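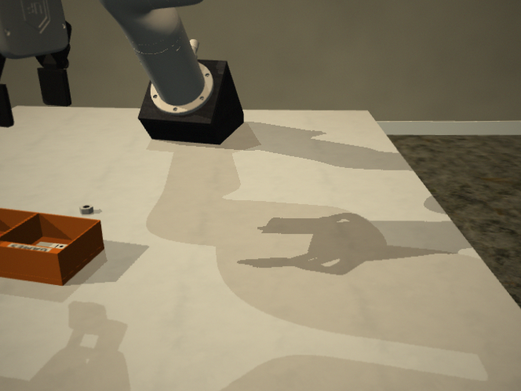
Trovero Cell Planner: Review for Equipment Buyers

Reviewed by Nesrin Duman and Recep Yaman, Equipment Planning Office, Horklow Technical Institute
30 April 2026

Trovero Cell Planner is a desktop program for laying out and testing a robot workstation before any hardware is ordered. The office reviewed it as part of the budget request for a small-parts handling station in the Gollthorpe teaching workshop. The annual license costs $787 for one seat. A second seat may be added for $604.

Scope of the review

The trial model was kept simple: one arm on a black pedestal, a two-finger gripper, a pale tabletop, an orange tray, and a hex nut lying on the table beside it. The proposed task is to pick up loose hardware and sort it into tray compartments. Reviewers were asked whether the program could answer the questions that come up before a purchase order is signed, chiefly table size, pedestal position, and the reach required of the arm.

Setup and ease of use

Installation was uneventful. Building the room, table, and tray took most of the 32 staff hours set aside for the review, and a good part of that went to the tray, which had to be drawn by hand. The program's library of containers is thin. Wall fixtures are better served, and shelves, switches, and outlets can be placed with a few clicks.

Doğukan Gezer of the workshop staff, who had no earlier experience with this type of software, was able to move the pedestal and rerun the task after one morning of instruction. The printed manual is adequate. Its chapter on joint limits should be read before the first session.

Value for planning

The program was most useful in settling the table. The original request specified a narrow bench with the arm at its center. Test runs with the pedestal toward one side left a larger clear area for trays, and the request was amended to a wider table. 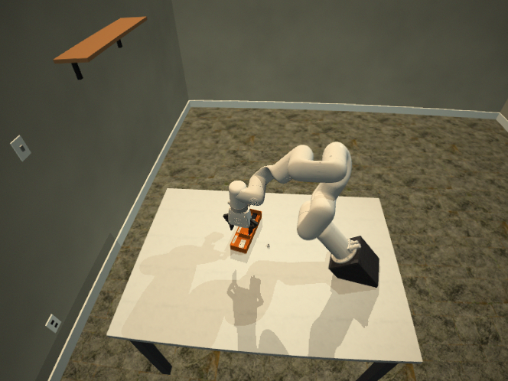

Reach was checked with the tray set at several angles, including diagonally across the table. The longer arm in the first quotation was found to be unnecessary for this task, and the Caputo bench model was substituted in the draft budget.

Limitations

Results for very small parts should be treated with caution. The gripper's contact with a nut is simplified, and a pick that succeeds 100 times on screen is no assurance of the same result in the workshop. Shadows can be displayed but do not help in choosing lamps. The cost report omits shipping, guarding, and training, all of which must be entered separately. Maiara Medeiros, who prepared the budget sheets, also noted that the report cannot be exported by account code.

Recommendation

The office recommends one seat for one year. The second seat is not justified at present and may be considered again in June, when the station order is due. Departments wishing to use the license should apply to Tülin Ağca, giving the task, the part sizes, and the dimensions of the space available.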